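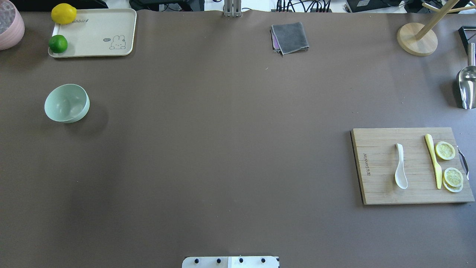
The first time I met Dalal Majali she was late, and she was eating a sandwich, and she apologized for both with her mouth full. I liked her right away. I'd been told she was the best left back to come out of Brurnholm in years, and I suppose I expected someone more guarded.

We sat in the stand behind the training field while the under-15s ran shuttles below us. She kept breaking off to yell at one of them (her cousin, I found out later) about keeping her head up.

Dalal didn't start out as a defender. She played up front for her school team, scored a lot and thought very little about what went on behind her. Then in her second year at the club, coach Ruba Salameh ran short of players for an away game at Qudah and stuck her on the left side of the back four. "I cried in the van," Dalal told me. "I thought I was being punished!" They lost by 4 goals. Ruba kept her there the next game anyway, and the one after that.

I asked Ruba what she'd seen. She shrugged and said Dalal hated being run past more than she liked scoring, and you can't coach that into a person. Then she went off to argue with someone about the goal nets -- I never did get her back to the subject.

What strikes me when I watch Dalal is how early she moves. She's not especially quick over 100 meters, and she'll tell you so herself. But she reads the pass while it's still on somebody's foot, and by the time the winger has turned around there's a shoulder in the way. Yara Atallah, who plays in front of her and gets most of the headlines, says she's stopped looking back to check. She just goes.

Last November was the rough patch. Dalal tore something in her ankle during a cup tie against Plola and missed six games. She watched them all from the bench in a giant coat, and by her own account she was horrible company. Iresha Dewan, the club's physio, banned her from the treatment room for an afternoon after she tried to jog in the hallway. They're fine now. They bicker about music mostly.

Her comeback was the return game against Qudah, with 2,000 people in, which is a big night for Brurnholm. I was there, with cold feet and a terrible coffee. She got booked inside the first half, cleared one off the line after the break, and played a long ball down the side for Yara's winner that I'd still be talking about if my friends would let me.

There's talk of a bigger club, of course. Dalal wouldn't go near it with me. She wanted to talk about her throw-ins, which she thinks are too short, and she's been staying after practice to work on them with her cousin fetching the balls.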